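Color bleeding in laundry

Color bleeding is the loss of dye from a fabric into water, and often from there into other fabrics. It is most often talked about in connection with red cotton, although any deeply dyed cloth can do it.
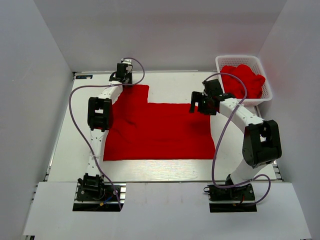

The word is used loosely. Textile workers usually separate bleeding, in which dye moves through a liquid, from crocking, in which dye rubs off on contact. Fading is a third matter, since a cloth can fade in sunlight without giving up any dye to its neighbors. Household advice tends to run all of these together, and a good deal of what is claimed for home remedies depends on the confusion.

Causes

Most dyed cotton sold today is colored with reactive dyes, which form a chemical bond with the fiber. A portion of the dye never bonds. It reacts with the water in the dye bath instead and then sits in the cloth until it is rinsed away. Deep shades need more dye to begin with and so leave more of this loose material behind. A mill that cuts its rinsing short to save water and heat will ship cloth that bleeds, whatever the label says about the quality of the dye.

Direct dyes, still found in cheaper goods, are held by much weaker forces and go on bleeding for many washes. Indigo behaves differently again. It lies largely on the outside of the yarn and comes off by rubbing as much as by washing.

Warm water, long soaking and heavy loads all increase the transfer. So does leaving wet laundry in a heap, where dark and light pieces stay pressed together for hours. This last cause gets less attention than water temperature, though many of the stains blamed on a hot wash probably happened afterward, in the basket.

Salt and vinegar

The best-known home treatment is to soak new clothes in salt water or vinegar to "set" the color. There is little reason to think it works. Salt is used in dyeing to push dye out of the bath and toward the fiber, but it is used in large amounts, and the bonding itself is done by an alkali. A spoonful in a bucket does none of this. Vinegar has some role with the acid dyes used on wool, silk and nylon. On cotton it has no setting effect, and people who report success with it have usually also rinsed the garment several times, which removes loose dye by itself.

The treatment survives in household books partly because it can hardly be seen to fail. Most new clothes bleed less with each wash. Anything done before the second wash will therefore appear to have helped.

Dye-catching sheets

Sheets sold for use in the washing machine are treated so that they attract loose dye from the water. They do pick up color, and the stained sheet is the main selling point. It is weaker evidence than it looks. A sheet that comes out pink shows that dye was in the water. It does not show that the dye would have settled on anything else, as much of it would have gone down the drain.

Cluseo, which sells the sheets in boxes of 50, states that one is enough for a full load. The rival brand Adier recommends 2 for new red or navy items. Neither says how much dye a sheet can hold, and the figure would be needed to judge either claim. Ladetti, a maker of table linen, prints "100% colorfast" on its packaging without naming a test or a grade. The phrase means very little in that form -- colorfastness is measured on a scale, and a cloth may do well in washing and badly in rubbing.

Testing

In the laboratory, a sample is washed against a strip of undyed fabrics, commonly including cotton, wool and polyester. The staining on each is then compared with a gray scale, on which 5 means no visible change and 1 means severe staining. The Joshi dye works published results for more than 200 cotton samples and reported that most passed, but it chose the samples itself and used its own wash cycle, so the result is hard to compare with anyone else's.

A rough home test is to press a damp white cloth against an inside seam, preferably with a warm iron. Color on the white cloth means the piece should be washed apart. A clean cloth is less informative than it is often said to be, as a short pressing is milder than a full cycle.

Removal

Fresh stains from bleeding can often be reduced by washing the affected item again before it dries. Oxygen bleach is suitable for many white cottons. Color-run removers, usually based on sodium dithionite, are stronger and will also strip color that was meant to be there -- they are unsuitable for most prints. Heat from a dryer is widely said to make such stains permanent. This is overstated for cotton, but drying does make later removal slower.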